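MECH 3140 Grippers and Handling – Week 7 notes
When a grasp fails and the logs say it didn't
Takumi Ishida, Ullbridge campus. Draft, will tidy before November.

Carrying on from last week. We finished contact models, so you should have friction cone, soft finger contact and the force closure test. If you missed it, read the handout first or none of the numbers on the tute sheet will make sense.

Today is one fault. The Kavwood cell, the plate clearing task, item dropped on transfer. Reported October 22, 2023. No one hurt, nothing broken, which is why it nearly didn't get written up at all. Write them up anyway please.

What the log says

Approach OK. Close OK. Grasp confirmed. Lift OK. Transfer OK. Release OK. Then the operator's note: "item on floor, arm finished the job without it". So every line green and the thing is on the floor under the bench. The arm went all the way to the bin, opened, closed, went home.

Two separate faults in there and students always mash them together:

Fault A – the object slipped.
Fault B – the controller didn't know.

A is a nuisance. B is the safety matter. Grippers drop things, always will. A gripper that drops something and keeps reporting a good grasp is a different animal, particularly if the next thing it carries is glass or a blade.

Fault A, the slip

Linkage fingers, hard plastic, bare faces. The finger pads had come off for cleaning and weren't put back. Checklist had a tick next to "pads fitted". Tick was copied from the previous sheet (the handwriting on the sign-off is the same right down the page, have a look when I pass it round).

Smooth objects are the worst case. Low friction, rounded section, so contact patch is tiny, and if the width changes along the length then where you grab matters a lot. Taper works like a wedge: squeeze on a sloping face and part of your grip force goes into pushing the object out along its own axis. Draw the free body diagram yourself, it's on the tute sheet, Q2.
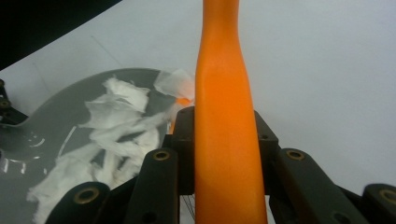
Fig. 1. Plate clearing task, smooth orange item held upright between the inner fingers. Note how the width changes along its length.

So for a shape like the one in Fig. 1, ask which way the surface slopes at the fingers and which way gravity pulls. If the object gets wider below the grip it wants to slide down but has to force the fingers apart to do it. Wants to go out the top, much easier. Turn it over mid transfer and the two cases swap. The Kavwood program had a wrist rotation halfway to the bin. You can see where this is going.

Condition to remember: slope angle of the face less than friction angle, otherwise squeezing harder makes it worse. Lots of reports say "increased grip force" as the fix. Not a fix if you're on the wrong side of that inequality. Check first.

Tissue on the plate. Separate hazard, keep it in mind. Thin paper can get caught between finger and object, and then your friction is paper on plastic, which is anybody's guess. It can also work its way into the link pivots. Clear the links by hand with power OFF, not paused. Paused is not off.

Fault B, the false "grasp confirmed"

Plomonis controller. Grasp check was a single motor current threshold, sampled once at close. Current goes up, flag goes true, flag never gets looked at agian. Nothing between lift and release reads it. So the check answers "did the fingers meet some resistance" and everyone downstream read it as "we have the object".

Also the link end stops give a current rise. Fully closed on nothing = grasp confirmed. We tried it. Passes every time.

What should have been there:
finger position as well as current (closed too far means empty)
re-check after lift and after any wrist rotation
on lost grasp, stop and hold, arm stays put, operator called
log the raw values, a flag on its own is useless afterwards

Sampling rate came up in the tute. The controller can read position at 1000 Hz so there's no excuse about bandwidth.

What was changed

Pads back on, pads now a different colour to the links so you can see from the door if they're missing. Checklist line reworded to "look at pads, write pad number". Rotation moved to before the grasp. Re-check added in two places. Speed during transfer left alone, it wasnt the cause and I don't want it "fixed" by accident.

Still open: what happens on lost grasp over the walkway side. Stop and hold is right for the arm but does nothing about whatever has already fallen. Joly wants a tray under that part of the path. I'd rather reroute the path. Discuss.

Reading

Handout 7, sections on tapered contacts. The 1982 course notes in the binder are still the clearest on wedging, ignore the units. Bring your free body diagram next time, both orientations, by hand is fine.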